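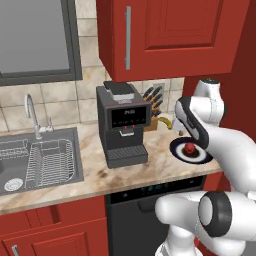

Navy-rimmed plate at the end of the counter, with something small and red in the middle.

Ciser, Urnham: dining room and counter check

Done on a Thursday, before the lunch rush and then well into it. This is the list I use for any cafeteria-style place, with my comments after each line. Marks are pass, fail or see comment. Most of life is see comment.

ARRIVAL

Door opens fully and closes by itself: PASS. It closes with some enthusiasm. Mind your heels.

Clear where to queue: SEE COMMENT. There are 2 queues, one for ordering hot food and one for the salads and sides, and they cross by the cutlery. Regulars know this. The rest of us stood in the wrong one with a tray and a hopeful face.

Menu readable from the queue: FAIL. Chalk, joined-up, with flourishes. I ordered what I took to be leek pie and got leek pie, so call it luck.

Allergen sheet on show: PASS. Laminated, by the till, and it matched the board on everything I compared. The Bovetholm branch keeps theirs in a drawer.

Floor: PASS at noon, FAIL by one o'clock. Soup had gone down near the bread and a chair had been stood over it. A chair is not a wet floor sign. Buy the sign.

HOT COUNTER

Hot food held hot: PASS. Probe read well above the line on the stew and the pie. The mash was hotter than either and took the roof off my mouth.

Serving spoons, one per dish: SEE COMMENT. The peas and the buttered carrots were sharing. Fine for most people, less fine if you avoid dairy and thought you were safe with the peas.

Plates warm, clean, unchipped: PASS, apart from one side plate with a nick in it that went back without a fuss.

Soup: tomato or barley. Lids on between customers: FAIL. The lid was leaning on the wall for my entire lunch.

COLD COUNTER

Salads chilled: PASS, just. The potato salad sits at the warm end, next to the lamp. Swap it with the pickled beetroot, which could survive anything.

Sneeze guard clean: PASS on the staff side. On the customer side there was a forehead print at child height.

Labels on every dish: SEE COMMENT. One bowl said "Chambi". I asked and was told it was the Chambi, in a tone that closed the matter. Cabbage, vinegar, caraway. Very good, had it twice. Needs a proper label with the ingredients on.

SEATING

Tables steady: 2 wobblers, both by the window, both propped with folded menus. Take the menus out, turn the foot, put the menus back where people can read them.

Benches free of splinters: FAIL. Old pine, lovely to look at. Sand the left-hand one before it claims another pair of tights.

Gap between tables wide enough for a tray or a pushchair: PASS at 90 cm on the main aisle. Less round the back, where you have to breathe in.

Fire exit clear: FAIL. High chairs, stacked. This was on the last list too. Move them today, please.

TOILETS

Soap, hot water, something to dry your hands on: PASS. The dryer sounds like a light aircraft.

OVERALL

Pass, with a return visit. Fire exit first, then the bench, then the spoons. The pie needs no action.

14 comments | 37 shares

Related
Bovetholm branch: what was in the drawer
Coffee machines and the cloths that live on them
Picnic tables at Urnham park, checked in the rain
Trays: washing, stacking, dropping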